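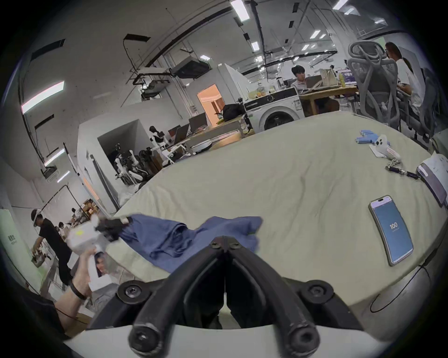 Slide 1: two hand-held grippers, dark blue cloth, pale green sheet.

OK, hi everybody. Leave this one up while people find chairs.

Say who I am – Treasa Daly, I build things at the shared workshop and I'm the one who keeps ordering the wrong screws. Thank Rochelle for the slot. Mention Kheri did the wiring and should get the wiring questions.

So this is Sturna. Sturna is a pair of grippers you hold in your hands, plus (someday!) a pair of arms that will copy what your hands did. You do the chore, the grippers record it, the arms learn from it. Tonight is mostly the hand part, I'm still fighting with the arms.

Point at the left one. You can see the black jaws have hold of the edge of the cloth and it's pulled up into a ridge. That ridge is my whole April. Cloth doesn't hold still and it doesn't have a shape you can write down, so every grab is a little different. Let them look for a second. Then point at the near one, jaws open, so they get the V where the fingers meet.

Jaws: the first set I printed was flat and it slid right off a towel. Yurii said try a curve, I said no, I tried a curve. Pass the old flat pair around now. GET THEM BACK, last time I lost one.

Numbers, go quick. We're at nearly 1,000 recordings. The first 200 are junk, I was moving way too fast and my wrist kept turning over. Each one is a single fold, start to finish. Parts came to 80 dollars for the pair, not counting the stuff I broke.

Story about the trigger spring if there's time. If Inna is in the room let her tell it, she tells it better.

Things I'd do over:
Softer spring from day one. My thumb hurt for 2 weeks.
Label the left and right recordings before you copy them anywhere – I spent a whole evening sorting that out.
Practice on a towel before you go near a shirt. Sleeves are awful.

Next slide is the jaw drawing. Drink some water. Then the live demo, so plug in the right gripper first and wait for it to wake up before the left.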